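Collective land title in the Lidik valley: frequently asked questions

Last updated 2025-02-02

These answers cover the registration of collective land title by communities in the Lidik valley, and the help that Rostora gives with it. They are general information. For advice on a particular parcel, contact the legal desk.

What is collective title?

Collective title is ownership of land by a community as a single legal body. The title names the community and not its individual members. Families hold rights of use inside the titled area under the community's own rules, and those rights pass between generations in the way the community has always arranged it. The land can't be sold, mortgaged or seized for a debt. It can be leased only by a decision of the full assembly, and the lease must be lodged with the registry before it has any effect.

How is it different from an occupation certificate?

An occupation certificate records that a person or family was living on a piece of land on the day of inspection. It doesn't transfer ownership and it doesn't prevent the state from granting a concession over the same ground. Many families in the valley hold one. Keep it: it is accepted as supporting evidence in a collective claim, and a claim does not cancel it until title is issued.

Which communities can apply?

Any community that the regional register of Indigenous settlements lists as permanent. There are 16 in the valley, including Weldu and the settlements downstream of it. Seasonal camps can't apply in their own name but can be included as part of the territory of a permanent settlement. If a community isn't on the register, it has to apply for listing first. The two applications can't be run together.

How many claims have been lodged so far?

11 claims have been accepted for processing. Together they cover about 700 households. Acceptance means that the file was complete when it was handed in; it says nothing on the merits.

What has to be in the file?

The registry will not open a file unless all of the following are present:

Minutes of the assembly that decided to make the claim, signed or thumb-printed by those attending
A list of households, with the name of each adult member
A sketch map showing the outer boundary, rivers, paths, burial grounds and any areas used in common
A statement of use and occupation, in any of the recognised languages
The names of the representatives who may receive notices
Written notice to each neighbouring community, with proof that it was delivered

Occupation certificates, school records, old mission registers and recorded testimony from elders may be added at any time up to the hearing.

Does the sketch map have to be drawn by a surveyor?

No. It can be drawn by hand. The registry carries out its own survey at a later stage, and the sketch is used to plan the route. It should show where the boundary turns and what marks each turn, such as a large stone, a stream mouth or a ridge. Names of places should be written in the form the community uses. Don't redraw a boundary to match a government map if the map is wrong. Note the difference in the statement instead.

What if our boundary overlaps with a neighbour's?

Overlaps are common, mostly on hunting land and along the upper streams. There are two ways of dealing with them. The communities can sign a boundary agreement, in which case the agreed line goes to survey. Or they can ask for the area to be registered as shared, in which case both titles carry a note and neither community can lease the area alone. If no agreement is reached, the rest of the claim can still go ahead and the overlap is left out until it is settled.
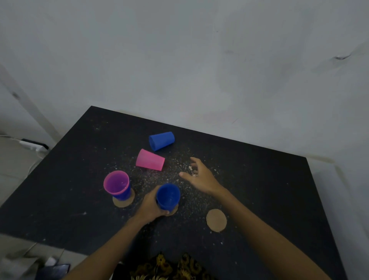
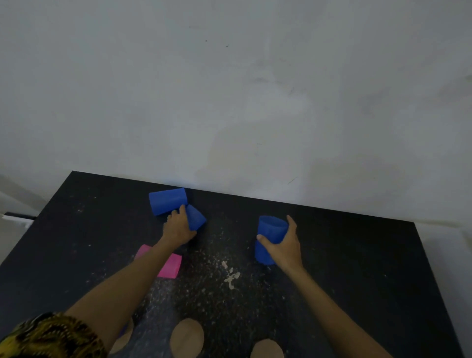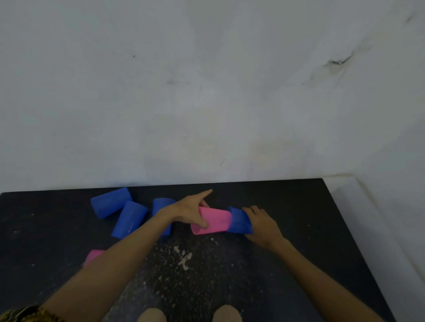 Dark table against a pale wall, three views.

What happens after the file is accepted?

The registry publishes a notice at the district office and in each neighbouring settlement. Anyone with a competing interest may object in writing during the notice period. The survey team then walks the boundary with the community's representatives. After the survey there is a hearing, held in the settlement itself unless the assembly asks for another place. The hearing officer sends a recommendation to the land tribunal, which makes the decision.

How long does it take?

There is no fixed period. The notice and hearing stages have time limits set by regulation, but the survey stage has none and depends on the weather and on how many teams are working. Survey work is not normally scheduled in June, when the lower crossings are under water. A community can ask the registry in writing for the current position of its file, and the registry must reply in writing.

Is there a fee?

The registry charges nothing for collective claims. It may not ask for fuel, food or porters for the survey team. If such a request is made, write down who made it and when, and tell the legal desk. Copies of documents from the district archive do carry a charge, and Rostora will refund it on production of the receipt.

Part of our land is inside the Skarnow timber concession. Can we still claim it?

Yes. A concession is a right to take timber for a set period. It isn't ownership and doesn't block a claim. Where title is issued over land under concession, the holder must negotiate with the community before entering any block it has not already worked. Blocks already being worked are treated differently: the tribunal may let the work finish under conditions, and it decides those conditions case by case.

Two claims are under objection by Skarnow at present. Both concern the northern blocks. The objections have stopped the tribunal from deciding those claims, but they have no effect on the others.

Can the company approach families directly during the process?

It can speak to anyone. An agreement signed by a single family over land under a collective claim is void, whatever was paid for it. The family does not need to return the money unless the tribunal orders it. Anyone who has been asked to sign a paper should keep a copy or, if no copy is given, write down what was said as soon as possible.

What counts as consultation?

Under the regional rules, consultation must take place before a decision, in a language the community understands, and with enough time for the assembly to meet without outsiders present. A presentation by a company does not meet the rule. Nor does an attendance sheet. If an attendance sheet is passed round at a meeting, it is reasonable to write next to each signature that it shows presence only.

What should we do if someone is threatened because of a claim?

Contact the protection line first. The number is posted at each health post and at the Rostora office. The line is staffed day and night and calls can be taken in the valley languages. The person taking the call will ask where the threatened person is, whether there is immediate danger, and whether the threat came in person, by message or through a third party. A report can be made on behalf of someone else.

Keep messages on the phone even if they are unpleasant to keep. Do not reply to them. Avoid passing on screenshots in group chats, as this makes it harder to show where the message began.

Protection measures can include accompaniment, a communication radio, temporary relocation for the person and close family, and a request to the ombuds office for formal measures. None of them is taken without the agreement of the person concerned.

Do we have to report a threat to the police?

No. Help from Rostora does not depend on a police report. A report does make a request for formal measures easier, and the legal desk can go with the person who makes it.

Does the claim protect us from eviction while it is being decided?

Partly. Once a file has been accepted, the district office may not order an eviction from land within the sketch boundary without the tribunal's permission. Orders made before acceptance are not suspended automatically. An application has to be made to suspend them, and it should be made on the same day that the file is handed in.

Can a claim be refused?

Yes. The tribunal can refuse all or part of it, and must give written reasons. A refusal can be appealed. The time allowed for the appeal is short and runs from the day that the representatives receive the decision, so it matters that the registry has the right names. If a representative moves away or dies, send the new name at once, with the minutes of the meeting that chose the replacement.

What does Rostora do, and what does it not do?

Rostora helps with assembly minutes, household lists, sketch maps and translation. It can represent a community before the tribunal if the assembly asks for this in writing. It doesn't act for individuals against their own community, and it doesn't take part in boundary talks between communities except to keep a record when both sides want one. It holds no land and takes no share of lease income.

Who can see our file?

The notice, the sketch map and the final decision are public. The household list is not. Recorded testimony is closed unless the speaker, or the speaker's family, agrees to open it. Places that should not be shown on a public map can be placed on a sealed sheet, which is seen only by the surveyor and the tribunal. Ask for the sealed sheet before the file goes in, as it cannot be added once the notice has been published.

Are these answers available in other languages?

Printed copies in the valley languages are kept at the Weldu health post and at the Rostora office. An audio version can be copied to a memory card on request.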